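5.2 Unintended release near the basket wall

Of the 3,917 grasps logged at our Wudelstead site, 25 ended with the gripper letting go early, and we have spent more evenings with those 25 than we care to admit. Lamduan Hemmin was the first to notice that 8 of them came in one November afternoon, all on dark garments, and all after the Bodin controller had been updated. The update had lowered the force threshold at which the fingers open — a sensible protection for people's hands, and one we would not want to give up. 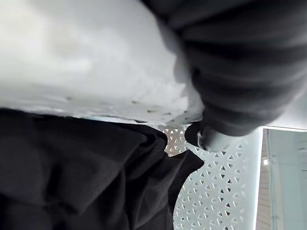
Figure 2. Wrist camera view during the garment task, with black fabric beside a perforated panel.

Early release, as we came to understand it, begins with contact that the controller reads as a trapped hand. Loose cloth makes such contact hard to foresee. In Figure 2 a fold of the black fabric juts out over the panel with its triangular holes, and a flap like this can snag and pull back on the fingers quite sharply. We repeated the trials at Surkgate with the old threshold and saw two early releases, both on heavy cloth.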